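Why I still want a card in my pocket

Saturday, January 19, 2019

My bank sent me a cheerful message last week to say that I can now do everything on my phone. Pay for lunch, freeze my card, split a bill, check my balance in the middle of the night if the mood takes me. It even suggested I might like to stop getting a new plastic card when the old one runs out. There was a big green button to say yes please and a tiny grey line of text to say no thanks. I pressed the tiny grey line, after two tries, because my thumb is bigger than whoever designed it had planned for.

I should say that I like paying by phone. I've done it for years. I pay for my coffee that way, and the bus, and the overpriced sandwich I buy on the way home from the bus. I'm not one of those people who writes cross letters about chip and PIN. But I have been thinking about that green button all week, and I'd like to have a bit of a moan about it.
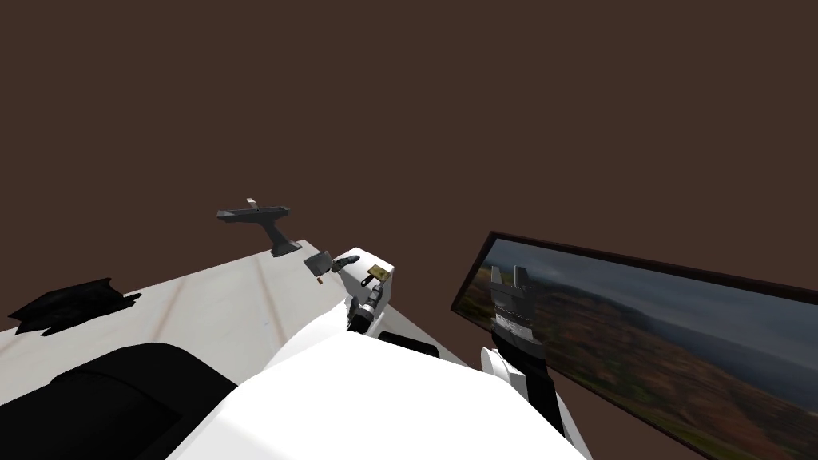
A simulated tabletop with a dark grey stand near its far corner.

It started in July, when I was in Nenbridge for a long weekend with my friend Rosário Mota. We'd had a lovely dinner (she had the fish, I had far too many potatoes) and I'd promised to pay, loudly, in front of everyone. Then my phone died. It had been on 3 per cent since the pudding and I'd been showing people pictures of a kitchen I was thinking of buying, so it was entirely my own fault. I had no card with me. I had no cash either, unless you count a coin for the supermarket trolley. Rosário paid, very nicely, and has mentioned it at every meal we've eaten since.

What struck me afterwards was how completely stuck I'd have been on my own. I couldn't have paid for the taxi. My train ticket home was on the phone as well, and so was the address of the place we were staying. Everything I needed was sitting inside one small slab of glass, and that slab was asleep.

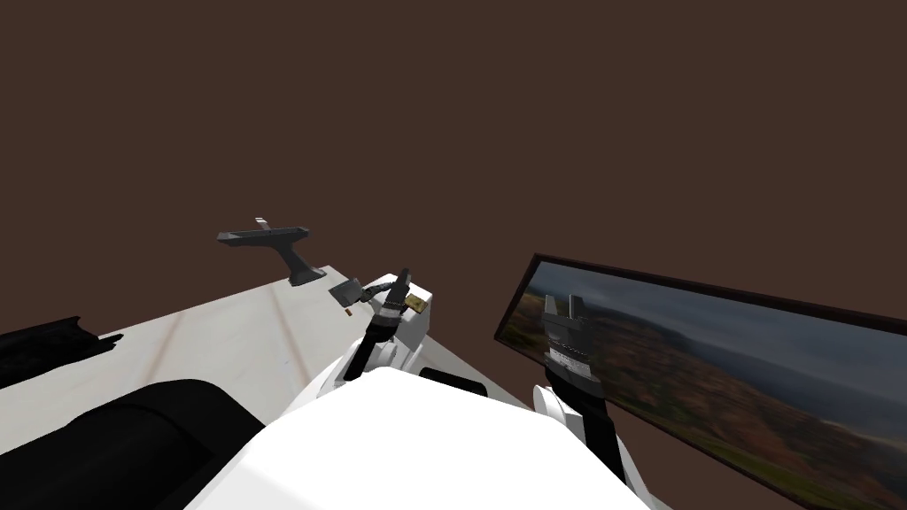 Now, the banks will tell you that a phone is safer than a card, and I think they're probably right. If someone nicks my card they can tap away with it for a bit before I notice. If someone nicks my phone they need my thumb, and I'm fairly attached to that. But safe and handy are two different questions, and I do wish they'd stop answering the first one every time I ask the second.

I rang mine up to ask. I bank with Trirden, mostly out of laziness, and it took me ages to reach a person. She was very kind. She told me that if I lost my phone I could simply log in and move my payments over to the new one. And how would I log in? With the code they'd send to my phone. There was a little pause while we both thought about that — she laughed first, to be fair to her — and then she said I could always go into a branch.

Well, the Talpur branch shut the year before last. The nearest one left is in Olmont, and it closes at lunchtime on the days it opens at all. I can get there on the bus, as long as I can pay for the bus.
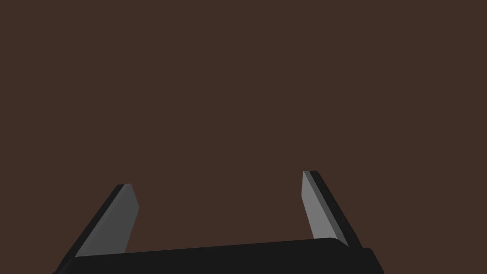 My neighbour thinks I'm making a fuss over nothing, and says I should just carry one of those battery packs. I've got one. It weighs the same as a tin of beans, and it needs charging too, which I forget to do. A card weighs nothing. It never wants an update, it doesn't mind being dropped, and I once put one through a hot wash and used it the same afternoon.

And there are plenty of people who don't have a phone that can do any of this. My aunt's is 90 pounds' worth of big buttons and she's delighted with it. She isn't going to spend 200 on another just so she can buy stamps. When a bank makes the card something you have to ask for, it's people like her who'll end up asking, on hold, listening to the pan pipes.

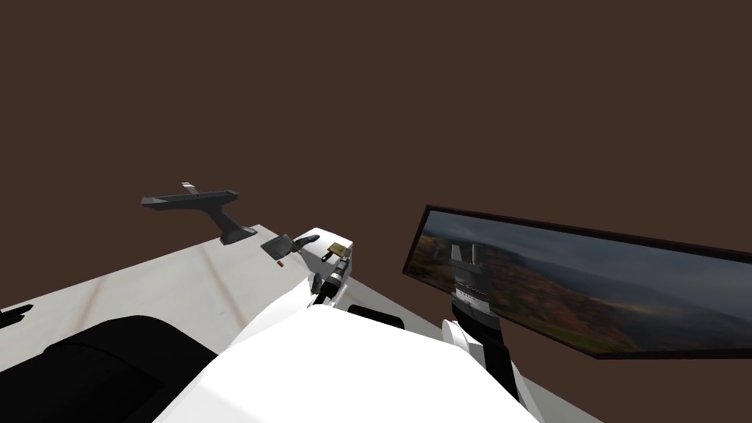 I don't want anyone to stop building the clever stuff. I'd be lost without the thing that pings when money leaves my account, and I've caught two subscriptions that way that I'd have sworn I'd cancelled. All I'm after is for the card to keep turning up through the letterbox every few years without my having to beg. Make the two buttons the same size. Put a phone number somewhere I can find it. And if a bank really must close a branch, it could at least have some way of proving who I am that doesn't run off the very thing I've just left in a taxi.

For now my card lives in the back of my phone case, which Rosário says is the daftest place I could possibly keep it. She's got a point there. I'm going to move it to my coat.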